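Furnishing the Shared Workroom
Handout 3: Seats, bags and where people end up standing 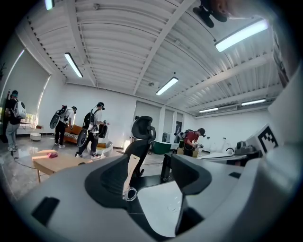

Last time we got as far as the walls and the ceiling. The set reading made its usual claim that a white room feels bigger and calmer, and several of you repeated it in your exercise sheets as if it had been settled. I'd like to see it treated with more suspicion. A white room shows you more of what is in it. If what is in it is mostly black chairs and black bags, then the white paint is doing them a favour and you none.

So for this session we leave the surfaces alone and look at the loose stuff.

The office chair

Office chairs are sold on their adjustments. The Brirholm catalogue gives its top model a whole page on the headrest and the tilt, and not one line on how much floor it takes when it's turned sideways. Try it with a tape measure before you believe any plan that shows a chair as a neat square tucked under a desk. Chairs are hardly ever tucked under desks. They drift to the middle of the room and stay there until they annoy someone.

A high back also blocks the view. Stand a tall chair in the centre of a room and you can lose most of a person behind it. This matters if the room is meant for working together, and I have yet to see a brochure admit it.

The sofa

Every shared workroom scheme I am shown now has a sofa. The argument is that people will sit on it and talk. Some do. Go and look at a few for yourselves and note what is being sat on and what is being used as a shelf. People lean over a sofa, put things down on it, pick things up from it. If that is the main use, a bench at table height would be kinder to the back and probably cheaper.

I'm not telling you to leave the sofa out. I am telling you that "informal seating" in a brief needs a question mark next to it until you know who is going to sit there and when.

Backpacks

Standard plans draw a person as an oval. Put a large, hard-backed backpack on that person and the oval is wrong, badly so when they turn round. The Tralby guide allows a passage of 700 mm for one person walking. Fine for someone carrying nothing. Now have that person bend forward with the bag still on, next to two others who are also wearing theirs, and tell me whether you would want to squeeze past.

Hooks by the door are the usual answer. They work if people take their bags off, and plenty of people don't, for as long as the job they are doing needs the bag. Plan for the bag being worn.

Exercise

Use the Loureiro plan (sheet 44) or a room you know. Draw it at a busy moment, say three in the afternoon, with chairs where they really get left and people standing up. Mark any spot where a person with a backpack could not turn freely. Then move one piece of furniture only and draw it again.

Please don't use the ready-made figures in the Cludico drawing pack — they are all slim and none of them owns a bag.

Bring both drawings to room 401. Pencil is fine.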